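Newsroom notebook, January, a bit after 4 pm

Well, the Clullby mayor story is finally moving again, so I'm writing this down before I forget who told me what (and so Joris can pick it up if I'm out tomorrow).

The hospital in Vovthorpe put out its second statement just after lunch. Two sentences! It says the mayor is "stable and under observation" and that the family wants privacy. Nothing on what made her ill at the council dinner, and no word on when she can talk. I called the press desk 3 times and got the same very nice man every time, who read me the same two sentences very nicely.

Joris Vanhove was at the square this morning for the vigil. He says about 300 people, I had guessed fewer from the window, and the police wouldn't give a number at all, so we're going with his and saying it's ours. The petition asking for an outside inquiry had 2,068 names when I checked at noon. Somebody please check it again before we publish, it was going up while I was looking at it.
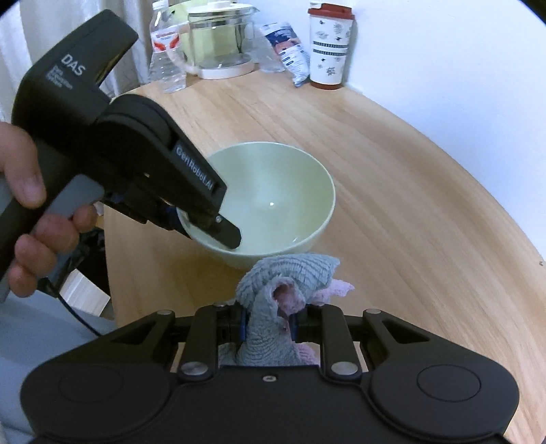

Notebook 2, p. 3

Okay, the party side. Her deputy, Venkataraman, called back (from a car, terrible line) and said he'll run the budget meeting but won't sign anything big until she's awake and can be asked. I have that on tape. He also said the opposition had "been decent about it," and I'd love to use that, but I think he wanted it off the record, so I've texted him. No answer yet.

The tip about Skondard and the road contract is still just a tip. One source, who wasn't in the room. I know it's tempting to put it next to the illness and let readers join the dots, and I really don't want us to do that!

For Joris: the vigil captions need names left to right, and two of yours have the sister down as the daughter. I fixed the top one. Also your notes say the march starts at the bridge and the flyer says the station, so can you ring them?

We use cookies to remember your settings and count visits. Accept | Manage choices

Draft is in the shared folder, the one without "old" in the name. I'm trying the hospital again at six.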